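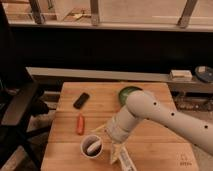
Delali Kpodo plans equipment spending for the handling group at Tramden, and most of the work, as she describes it, is deciding which costs belong to the arm and which belong to everything bolted to it or placed under it. The arm itself is the easy entry. It has a quoted price, a lead time and a service schedule. The rest is spread over a dozen small purchase orders that arrive in different months. A bench like the one she uses, a square wooden table with a cup and an orange-red marker on it, appears in her spreadsheet under three separate headings: furniture, fixtures and test objects. "Test objects used to come out of petty cash," she said. "Then we tried to repeat a run from March and couldn't buy the same cup. Now they have a line and a part number."

Tramden is budgeting for 4 more stations of the same type. Kpodo received quotes from two integrators, Plotadine and Krishnan, and spent longer than she had expected making them comparable. Plotadine priced the arm, controller and mounting as one item and listed fingers as consumables. Krishnan split out the controller but folded the first year of fingers into the commissioning charge. On the cover page the two totals were far apart. After she rebuilt both on a single template the gap was much smaller, and the order had reversed.

"I don't accept a bundled commissioning fee anymore," she said. "I ask for hours and a rate. If they won't give hours, I put in my own number and tell them what it is. They usually correct it the same day."

Fingers take up more of her attention than any other part. The group wears through them faster than the supplier literature suggests, mainly from contact with cup rims and the table surface during setup. The current internal price is $719 for a full set with mounting hardware, and the plan carries 6 sets per station for the first year. Kpodo considers that figure adequate for two-shift use and generous for one. She has declined a proposal to make the fingers in house. The material cost would drop, but the machine time would have to be taken from a shop that is already booked, and the proposal did not charge for it.
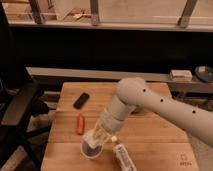 Gripper lowered to a clear plastic cup on the test bench. Fingers are budgeted per station, per year.

Transparent objects are a separate problem. A clear cup on a light wooden surface gives a camera little to work with, and two of the group's requests last year were for additional sensing. Kpodo approved neither in the form submitted. She asked first for a lighting trial, priced at a small fraction of a depth camera, and set a condition that the results be logged on the existing bench before any new hardware was ordered. The trial is still open. Money for one sensor is held in reserve and will be released or returned at the midyear review.

"People ask for the sensor because it is a thing you can order," she said. "A lighting trial is somebody's week. It's harder to get a week than a camera."

Floor space was the item she underestimated in the first plan. She allowed for the footprint of the table and the reach of the arm, and left out access for the person who resets objects between runs. The layout now includes a clear strip on the operator side and a place to sit. Power and network drops are charged to the building budget, which is managed from the Birnstead site and runs on a different calendar. Requests that miss that cutoff wait. Her rule is to file the drops before the arm is ordered, even if the final position of the bench is uncertain, and to pay for moving an outlet if necessary.

On spares, the plan is conservative. One spare gripper body is shared across all stations. There is no spare arm. Kpodo worked through the case for one and found that a unit on the shelf would cost more than the downtime it prevented, provided the supplier held to its repair turnaround. Krishnan has offered 30 days in writing. Plotadine has offered a shorter period verbally — she has not entered it in the comparison.

Depreciation is set by finance and she does not argue with it. She does keep a second schedule for her own use, in which controllers age faster than arms. "The arm will still move when the controller is out of support," she said. "I want to see that date a year ahead, with money next to it."

The order for the first two stations goes out once the commissioning hours are agreed. The remaining two depend on the finger count from the first six months.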